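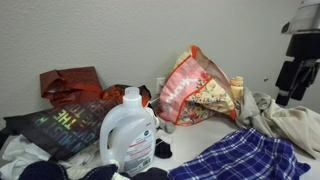 The coat and clothing swap at the Camargo Street hall is coming back in April, and this time the doors will stay open until early evening so that people coming off a day shift can have a proper look around too. Last spring's swap sent 75 bags of clothes to new homes, and plenty of neighbors have been asking ever since when they might get another go at it!

Corrado Rizzi, who has run the swap since it was a couple of folding tables in his sister's garage, is asking everyone to wash what they bring and fold it if they possibly can. Sweaters, children's things, scarves, and blankets are all very welcome, and so are good sturdy shopping bags, which always seem to run out by lunchtime. 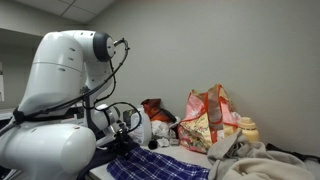
Mending will be on offer again as well. The Rekier sewing circle has promised to take small repairs (buttons, hems, a split seam here and there) for $3 apiece, with the money going toward the hall's heating bill. "Bring the thing you've been meaning to fix for two winters," Rizzi said. "We've all got one of those in the closet."

There is a limit of 15 items per household on the way in, though you are free to take home as many as you like in the last hour.
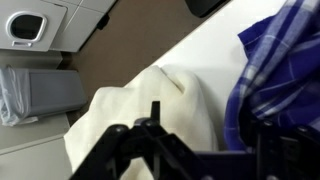
## Dropping off early

Clean clothes can be left at the side door any morning in the week before the swap. Please tie your bags closed and keep shoes in a separate one, with pairs fastened together by the laces.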